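Frequently asked questions – Telmont two-arm robot rental

Who can rent the Telmont?
Any company, school or laboratory which has a flat floor and a person who can be present during the work. Most of our customers want to try a table task before they decide to buy a robot. You do not need to have a programmer in your team.

What is included in the rental?
The robot with both arms and both hands, the Femov control software, a charger, one spare set of hand cables and one day of training at your place. Tables and objects for the task are not included. You can use your own.

How long is the shortest rental?
The shortest period is 10 working days. From our experience, the first two days go to training and to adjusting the table position, so a shorter period would not be useful for you.

Which tasks can I try?
The basic package has table tasks with light household objects: pick up, move, turn, put next to, hand over from one hand to the other. Each arm can do its own part of the task, and the software keeps them from hitting each other. Heavy tools, hot liquids and knives are not permitted.

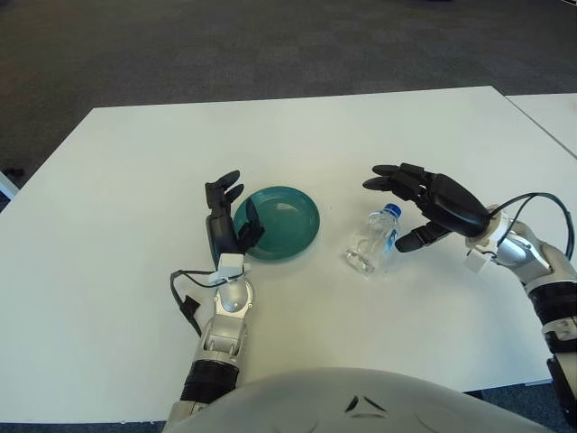
Table task with a plate and a water bottle, both hands in use.

Does it work with transparent objects?
Yes, but please plan more time for them. Clear plastic and glass are more difficult for the camera than a colored plate or a box. We recommend to record more repetitions for such objects and to keep the light in the room the same all day.

What kind of table do I need?
A stable table with a matte top. Shiny tops give reflections and the robot can misjudge the height. If you put two tables together, check that they have the same height at the seam.

How many repetitions can be stored?
The Femov memory holds 3000 repetitions. When 400 places are left, you receive a warning on the screen – please export your data at this moment and do not wait for the end of the day.

What happens if a finger or a cable is damaged?
Stop the robot and write to us with the error code. Code 344 means that a hand cable has lost contact, and you can change this cable yourself with the spare set. For all other repairs we send a technician from our workshop in Baklow. Normal wear is included in the price.

Can I buy the robot after the rental?
Yes. Half of the rental fee is deducted from the price if you order within one month. Sales are handled by our partner Sumampouw, and the delivery of new orders starts in November.

Last updated: Tuesday, July 8, 2025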